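Ticket 3874: Label printer drops offline during batch jobs
Product: Karagiannis inventory client, with Fendine label printer
Opened by: Tineke Groen
Assigned to: Rokeya Hettiarachchi
Status: Resolved
Date: Nov 13, 2021

Problem

Batches of more than 50 labels stop partway through. The client reports "device not found" and the remaining labels stay in the queue. Single labels print normally. Restarting the print service clears the error until the next large batch.

Steps taken

1. Checked the cable and port. Swapped in a known good cable. No change.

2. Read the service log. Error 946 appears each time, always after a pause between two pages of the batch. Power saving on the USB hub was enabled. Disabled it and reran the job. The batch got further but still stopped.

3. Opened the item records in the failing batch. Stops occur on records with an attached photo. The client loads the full-size file even when the label template has no photo field. The record for the mixed red-brown and dark green blocks, stored under bin stock, was the slowest to load. 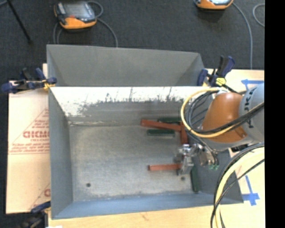

4. Removed the attachment from that record and reran. The batch passed that point and stopped at the next record with a photo.

5. Raised the device timeout from 10 seconds to 50 in the client settings. Full batch printed. Repeated twice with all attachments restored, no errors.

Cause

The client holds the printer connection open while it loads attachments. If loading takes longer than the timeout, the handle is released and not reopened.

Resolution

Timeout left at 50. Hub power saving left off. Defect report sent to Karagiannis asking that attachments be skipped when the template does not use them.

Note from T. Groen: The August template still has the old Pasetti header. Please open a separate ticket for that.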